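Hekari Opens Orders for Kraft-Paper Container Liners

1 October 2025 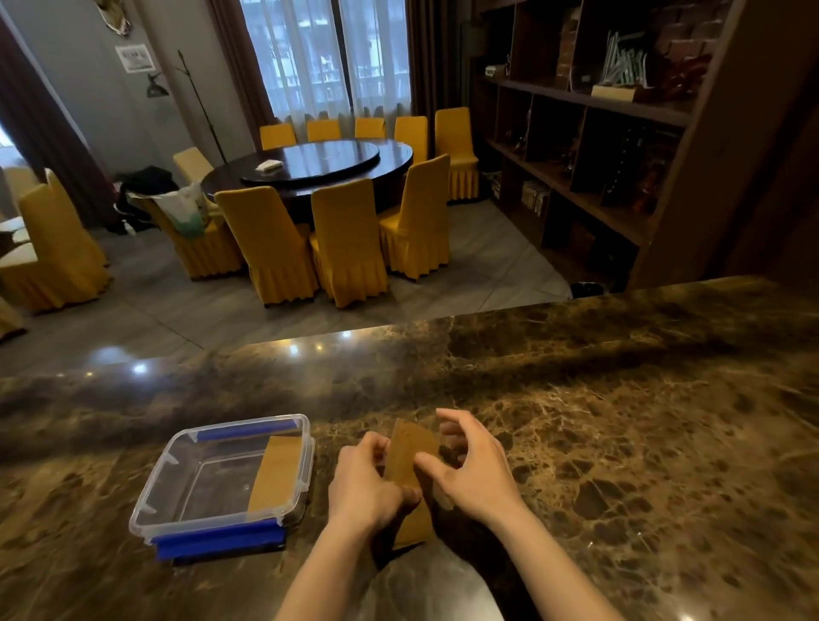
A piece of tan paper or card is handled beside a clear storage container with blue latch strips.

Hekari today opened orders for Vika, its range of plain kraft-paper liners for food-storage containers. The liners are sold in packs of 30 and 100 and are meant for dry goods – crackers, cookies and bread.

Vika was first offered in March to restaurants with private dining rooms. Orders placed through Forko, the company's distributor, ship within 2 working days.

Related items
Hekari moves its warehouse to Salcedo
Forko adds 108 kitchen products to its catalog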